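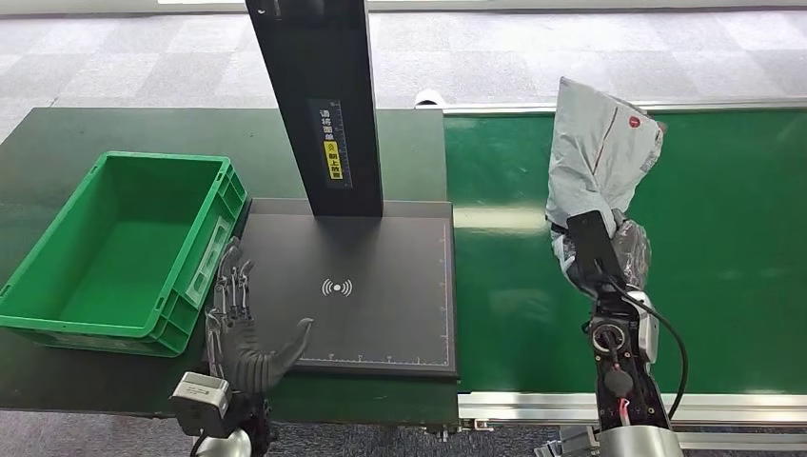 Waiting time for a vascular outpatient referral, and whether it may be moved to another hospital

Community Help -- Hospital Referrals and Appointments

Posted by Zuzanna Gajewski, 6 May 2026

I am writing on behalf of my father, who is 74 and has been referred by his family doctor to a vascular clinic for pain in his left calf when he walks. The referral was sent in March to the Navine clinic, which is the nearest to his home. He received a letter confirming that the referral had been accepted and stating that the present wait for a first appointment is 26 weeks.

The family doctor has since mentioned that the Vimness hospital, which is 37 miles away, has a vascular department with a shorter wait. We telephoned Vimness and were told that the wait for a first appointment there is 18 weeks, but the person who took the call could not say whether the weeks already spent on the Navine list would be counted.

I would be grateful for guidance on the following matters. May a referral be moved once it has been accepted, and who must make the request? Would my father lose his place at Navine as soon as the request is made, or only when Vimness accepts him? He had an ultrasound of the leg arteries before the referral was sent, and I should also like to know whether that test would have to be repeated.

He can walk 300 yards on level ground before he has to stop. The pain goes away when he rests, he has no pain at night, and the skin of the foot is not broken. He takes a daily tablet for blood pressure and gave up smoking some years ago. The doctor has described the referral as routine.

I have read the patient leaflet supplied by Navine and the page on transfers. The leaflet states only that patients "may discuss alternatives with the referring practice," which does not tell us what happens to the place on the list in the meantime. 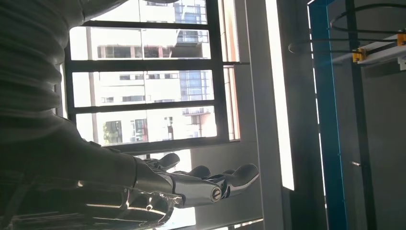 Metal hand, palm up, beside the window

Posted by Ezequiel Gallegos

I worked for several years in the appointments office of a hospital that received transferred referrals, and I can describe how such requests were handled there. Practice differs between hospitals, and you should confirm each point with both offices before your father gives up anything.

A referral can ordinarily be moved after it has been accepted. The request should come from the practice that made the referral. A patient may telephone the second hospital to ask about its waiting time, as you have done, but the hospital will seldom open a record on the strength of a call. It needs a letter from the doctor, the results that went with the first letter, and a statement that the patient is already on a list elsewhere.

With regard to his place at Navine, the safest course is to leave the first referral open until the second has been accepted in writing. In our office, a patient was removed from the list only when one of three things reached us: a written request from the patient, a notice from the family doctor, or a notice from the other hospital that a date had been given. A general inquiry did not affect the list at all. Once Vimness has given your father a date, he should tell Navine promptly so that the place can be offered to someone else.

As to the weeks already waited, please put this to Vimness in writing. Some hospitals count from the date of the first referral, and others count from the day they receive their own letter. The difference matters in your father's case. If Vimness starts again from the beginning, 18 weeks from now may fall at much the same time as his appointment at Navine, and he would have a longer journey for little gain. I would suggest that the letter ask the following:

1. The date from which the hospital will count the wait.

2. Whether the figure of 18 weeks applies to all routine vascular referrals or only to certain clinics within the department.

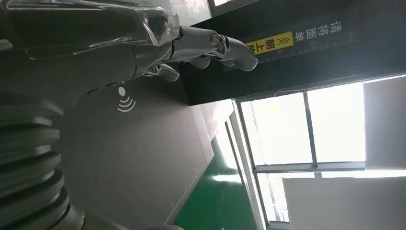 3. Whether the ultrasound already performed will be accepted, and in what form the report and images should be sent.

4. Whether follow-up visits, and any procedure that may be advised, would take place at Vimness or could be arranged nearer to home.

The fourth point is often overlooked. A first appointment is a single journey, but a course of treatment may require a number of them, and your father may not be permitted to drive himself home on the day of a procedure. Vimness should be able to say whether patient transportation is available at that distance and how far in advance it must be booked.

On the ultrasound, my experience is that a recent scan was usually accepted if the full report came with it. A one-line summary in the doctor's letter was generally not enough. The vascular specialist may still ask for a further scan, particularly if symptoms have changed or a procedure is being planned, and this should not be taken as a sign that the first one was poorly done.

You may also ask Navine to note that your father can attend at short notice. Canceled appointments do arise, and the office will call those patients who have said they can come within a day or two. He should make sure that the telephone number on his record is correct -- a surprising number of these calls go unanswered.

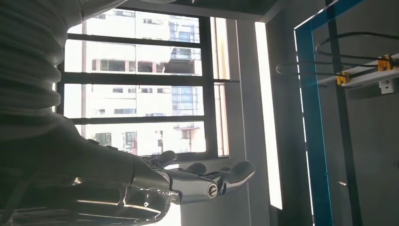
He should keep a written note of each call as well, with the date, the name of the person spoken to and what was said. If the two offices later disagree about when a letter was sent or received, the note will be of considerable help to him.

Posted by Akolgo

We moved my wife from one hospital to another last year, for a knee and not for circulation. The doctor's office did it all and it took two letters. They lost the first one. Call after a week to check that it has arrived, and do not wait for them to call you.

I cannot say anything about the scan as she only had an X-ray.

Posted by Uvo

I agree with the longer reply above, with one addition. The waiting time is given for a routine referral on the basis of the symptoms described in the original letter. If those symptoms change, the family doctor should be told and can ask for the referral to be looked at again, whichever hospital holds it. A clear shortening of the distance he can walk would be a reason to call the practice.

Pain in the foot at rest or at night, a sore or an area of dark skin on the foot, or a foot that becomes suddenly cold, pale or numb should not be left for the clinic date. The first two call for a same-day conversation with a doctor. A sudden change of the last kind is an emergency, and he should go directly to an emergency department.

In the meantime, he may wish to ask the practice whether a supervised walking program is offered locally. These programs are commonly recommended for calf pain of the type you describe, and in many areas a patient can begin one before seeing the specialist. He should ask his doctor first whether it is suitable for him, and also whether any of his present medicines ought to be reviewed before the appointment.

Reply from Zuzanna Gajewski

Thank you for these replies. I have asked the practice to write to Vimness with the four points listed, and the referral to Navine will stay open until we have an answer. The practice has also confirmed that it holds the full ultrasound report. My father has asked to be placed on the short-notice list at Navine, and I have corrected his telephone number, which was out of date.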